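Support » Data Collection » Hand-Held Grippers » Resolved

Ticket 746: Episodes rejected at import, drawer task
Opened: Dec 27, 2019
Project: Kinura
Software: Boteren import tool, version 3

Summary of the fault

The Kinura project is gathering examples of household tasks performed by a person with a pair of hand-held grippers. The examples are used to train a policy for a two-armed robot. Of the 358 episodes submitted from the drawer task, a large share were refused by the import tool with the message "relative pose missing". The remaining episodes were accepted, but several showed a sudden jump in the position of the left gripper.

Both grippers carry printed markers, and the import tool relies upon these to work out where one gripper stands in relation to the other. The operator also wears a camera on the head. The view from one gripper, with the other held up beyond it, is attached for reference. 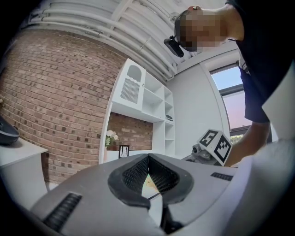
Mohammed: Before anything is recorded again, please check the clock offset between the head camera and the grippers. We had the same message on the Hello project, and the markers were perfectly readable. The streams had drifted apart, and the tool was comparing moments that did not belong together.

Steps taken

1. The clock offset was measured for each session. It was within the limit for the morning sessions and well outside it for the afternoon ones.

2. The rejected episodes were sorted by session. All of them came from the afternoon — the accepted episodes with a position jump did as well.

3. The marker numbers in the settings file were compared with those on the grippers. No fault was found.

4. The recording service was restarted and the clocks were set again. Operators were asked to hold both grippers still for six seconds at the start of each episode, with the markers turned towards the head camera.

5. A short set of drawer episodes was recorded under the new procedure and passed through the import tool. 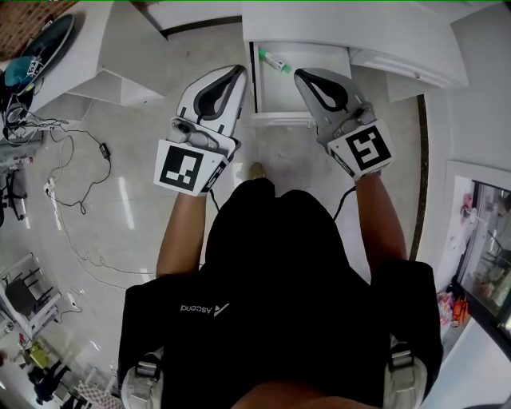
Head view, drawer task: both grippers held before the open drawer.

Result

The new set was accepted in full and no position jump was observed. The afternoon episodes cannot be repaired with confidence and have been withdrawn from the training set. They will be recorded again in January.

The start-of-episode hold has been added to the operator instructions. A request to have the tool report clock drift under its own message — separately from missing markers — has been passed to the Boteren maintainers as ticket 746-3.

Status: closed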